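Gerodden food pantry switches to square bins for dry goods

September 4, 2024

The Gerodden food pantry has replaced most of the containers it uses for rice, oats, flour and dried beans. The old round tubs, many of them donated by a bakery over the years, are being retired in favor of square white bins with rounded corners.

The change covers the dry goods room at the back of the pantry on Tanui Street. The refrigerated section and the canned food shelves are staying as they were.

The pantry paid $3,240 for the new bins, lids and scoops. The money came from a spring plant sale and a grant from the Wulleck Fund, a local charity that supports small kitchens and food programs. The order was placed through Nosumo, a restaurant supply store that also delivered the bins to the building without charge.

Space was the main reason for the switch. Round tubs leave gaps between them when they are lined up, and the dry goods room is small. With the old tubs, the pantry could keep 22 containers on the lower shelves, and the rest had to be stacked on the floor near the door. That left a narrow path for carts on distribution days.

Square bins can be pushed up against each other and into the corners of the shelves. The pantry expects to clear the floor completely by the time the holiday food drive opens in November.

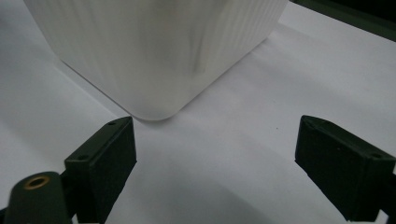

The lower part of a white bin, with its rounded corner and fine vertical ribbing.

The old tubs had other problems. Several had cracked along the rim, and the lids from different makers did not fit one another. Flour in particular was hard to keep sealed, and the pantry threw out two full tubs last winter after moisture got in.

All the new bins take the same lid. Each one will carry a paper label on the front with the contents, the date it was filled and any allergy information. Labels will be printed in English and Spanish. The labels go on with removable tape so they can be changed when a bin is emptied and washed.

The pantry has also written new cleaning rules to go with the bins. Each bin must be emptied before it is refilled, so that older rice or flour does not stay at the bottom. It is then washed with warm water and dish soap, rinsed, and left upside down on a rack overnight. Scouring pads are not allowed, as they can scratch the plastic. Bins used for flour will be kept apart from those used for rice and beans, and they will not be swapped.

Bulk goods make up about a third of what the pantry gives out. Visitors bring their own bags or jars, or take a paper bag from the front counter, and the food is weighed and packed for them. The amounts given to each household are not changing.

Most of the old tubs will not go to waste. Those in good shape were offered to the community garden next door, which wants them for compost scraps and for carrying soil. Cracked tubs will be recycled. Anyone who would like a tub for home use can ask at the front counter while they last, with a limit of two per household. They are not to be used for storing food.

The pantry will be closed to visitors for one morning while the remaining dry goods are moved. Notices with the date will be posted on the front door and at the library. The afternoon distribution that day will go ahead as usual.

Donations of dry goods are still welcome in any unopened package. The pantry asks that people not drop off loose rice, flour or beans in their own containers, which it cannot accept. The most needed items at the moment are brown rice, rolled oats, red lentils and small bags of all-purpose flour. Drop-off is at the side entrance during regular hours.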